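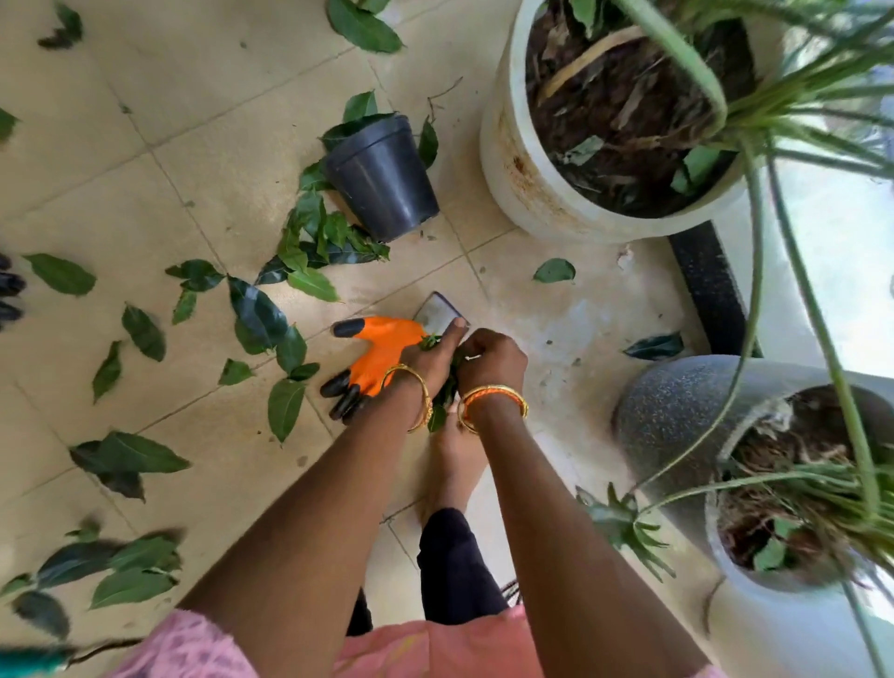

Figure 1. Head camera view from a hand demonstration of the plant care task. Cut leaves, a pot on its side and two planters on a tile floor.

Home | Projects | Reports | Team | Contact

Teaching a Robot to Clear Cut Leaves by Hand Demonstration
Hayley Lightfoot and Neville Dawber
Adviser: Halina Ostrowski
Submitted 4/1/21

1. Purpose

Our project asked whether a two-arm robot can learn to pick up plant cuttings from recordings of people doing the job with their own hands. Last term's group drove the arms by remote control for every demonstration. That gave clean joint data, but it was slow, and the operators got tired. We wanted to know how much of that work could be replaced with video from a camera worn on the head.

2. Recording

We recorded in March. The person sat or knelt on the floor and worked at a normal pace. We did not give a script. The instructions were to gather cuttings, put them in a pot and leave the growing plants alone. Spider plants were a good test for the last part, with leaves that hang over the side of the planter and can look like loose cuttings to the detector.

We kept 76 hand demonstrations. The clips were cut into 1,667 short segments, each labeled reach, grasp, carry, release or other. "Other" covers everything outside the task, such as a hand resting on a phone or moving a tool. We first planned to throw those segments out. Lorraine Bloxham suggested keeping them as negative samples, and the labels improved after we did.

For comparison we also recorded remote control demonstrations on the Arkilau arms, using the Sengar hand controllers. A full session there took some 4 hours including setup and resets.

3. Processing

Hand positions were taken from the video with the Midis tracker and mapped to the two grippers. The thumb and first finger set the gripper opening. The wrist set the position. This worked well when the hands were apart. When they came close together, as in Figure 1, the tracker sometimes swapped left and right. We fixed the swaps by hand in the label tool, which took longer than the recording did.

Bare hands tracked better than gloved hands. Dark fingertips on a glove were often lost against dark leaves, so all of the clips used for training are bare-handed.

4. Results

The policy trained on hand video alone reached for the right leaf most of the time but closed the gripper too early. Adding a small set of remote control demonstrations corrected the timing. Thin leaves lying flat on the tile were still the hardest case, and the gripper tended to push them along the grout lines. Leaves in a pile were easier, although the arm often lifted several at once. We counted that as a success if they all ended up in the pot.

A pot lying on its side caused trouble too. In the remote control set the pot was always upright, and the robot released leaves above where the rim should have been.

5. Next steps

Jytte Sveinbjörnsson will take over the arms next term. We recommend recording more clips with the pot in different positions and trying a second camera at floor level for the close hand work. The labeled segments and the swap correction script are on the Trakent lab drive in the plant care folder.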